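3.2 The block model as a building task

We wanted a building task that felt like the wooden castles many of us grew up with, only plainer, so that the pieces themselves would do most of the talking. The Clulincombe set is all white and gives very little away by color – shape and marker are what a builder has to go on.
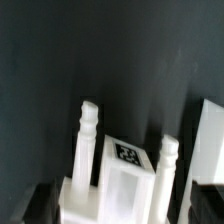 Figure 5. A piece with two pillars on a flat base and a square marker on the block between them. Photo: Heiðrún Damgaard.

The ringed tops of the pillars were Zulkifli Halim's idea, and we grew rather fond of them, since they make a small part look like a proper piece of a building.

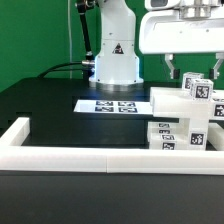
Long blocks are meant to carry the cubes, and we left the order of the upper layers open on purpose, which made for some lively talk in September about what counts as finished.

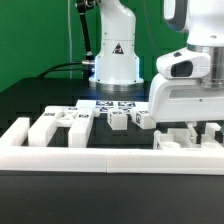
Why are the parts white?
We wanted the black markers to stand out clearly, and we liked how the shapes read without any color to lean on.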